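Looking After Motocross Gear Between Race Weekends

Most riding gear wears out from being put away dirty. The routine below takes one evening after each meeting and has kept one set of kit going for us through four seasons.

Boots

Knock the dry mud off outdoors with a stiff plastic brush. Stand the boots in a tub and wash the outsides with cool water and a little dish soap. Keep water out of the liner. Take the insoles out and dry them separately. Stuff the boots with newspaper, change it after an hour, and leave them open in a room with some air moving. Do not put them on a radiator. The plastic around the buckles goes brittle and the sole can lift.
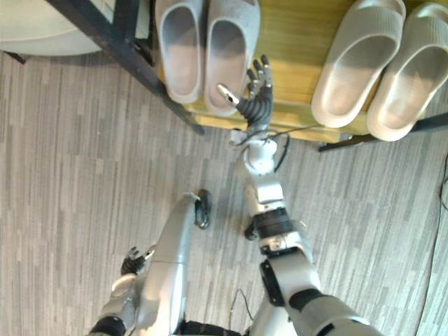 Buckles need a drop of silicone spray once they are dry. Work each one open and shut a few times and wipe off what is left. Replacement straps for our Erkton boots came as a full set, so keep the spare ones in a labeled bag.

Jersey and pants

Rinse these the same day if you can. Close every zipper and hook tab, turn the pants inside out and wash on cold. Skip the fabric softener. Hang them to dry, since the dryer shrinks the stretch panels and cracks the printed numbers. 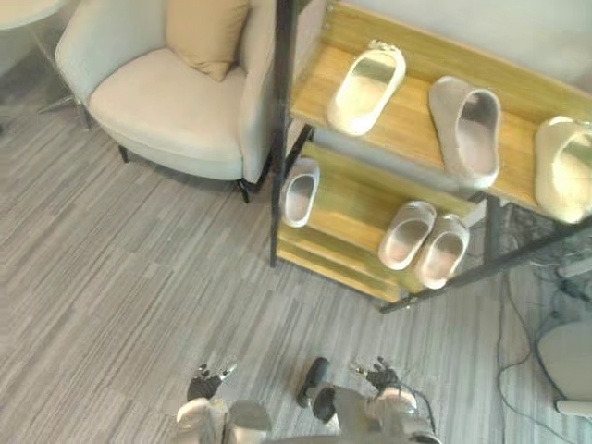
Knee braces and body armor should be wiped down with a damp cloth and left to air overnight. Pull the pads out first if they are removable. Pick a spot for this and stick to it, or parts will go missing. Keep damp armor off the furniture, especially anything in a pale fabric like the cream-beige armchair here, which will show a sweat mark or a smear of chain lube for good. An old towel over a folding rack does the job.

Goggles

Rinse the lens under running water before you touch it. Grit does the scratching. Pat it dry with a microfiber cloth and wash the foam by hand with baby shampoo. Store goggles in a soft bag, away from tools.

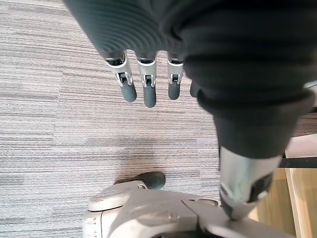 Gloves can go in with the jersey if the palms are synthetic. Leather palms get washed by hand in cool water and dried flat. Check the fingertips for open seams and stitch them before the next ride.

Storage

Put everything back in the gear bag only when it is fully dry. We leave the bag unzipped until the night before we travel.

Updated April 24, 2019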